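Subject: Re: [sourdough-l] rye starter gone sulky
Date: 16 May 2008

Funmilayo Usman wrote:
> My rye starter used to double by lunch and now it barely
> moves. Same flour (Gronetley dark), same jar. Should I toss
> it and start over?

Oh please don't toss it! Mine did the exact same thing in February and I was ready to give up on rye altogether. What brought it back was feeding it twice a day and keeping way less of the old stuff — I'd been saving half a jar out of pure guilt.
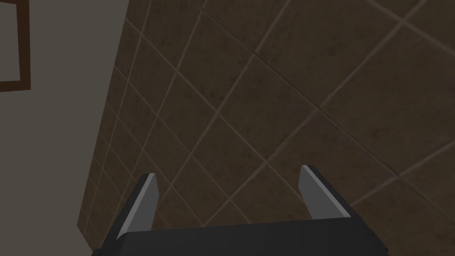
Gripper from just behind, simulated

So now I keep 2 spoonfuls, that's it, and stir in fresh flour and water until it's like thick oatmeal. Give it a week before you judge. The first few days mine smelled like nail polish (my sister made me move it to the porch) and then one morning it was all apples and yogurt again.
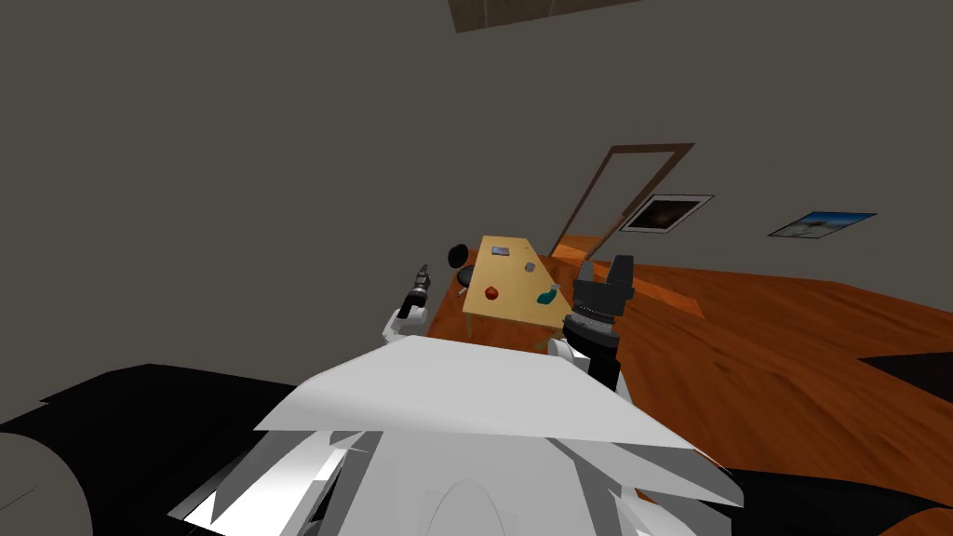 The other thing is the flour. I love Gronetley too, but my last bag had been sitting in the cupboard since who knows when, so I'd try a new one and see. I switched to Kontogiannis for a while and the loaves came out a bit flatter but tasted great, especially with caraway. Oh, and I got 17 rolls out of one batch! 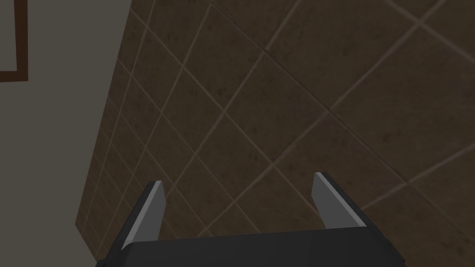 Ultan Ó Ceallaigh wrote to me off list that he'd skip the new flour and go for warmer water first, and that he never lets his rye go past its peak before feeding it again. Worth a try, Funmilayo, it costs you nothing. Let us know how it goes, and if it does die I can mail you some of mine dried.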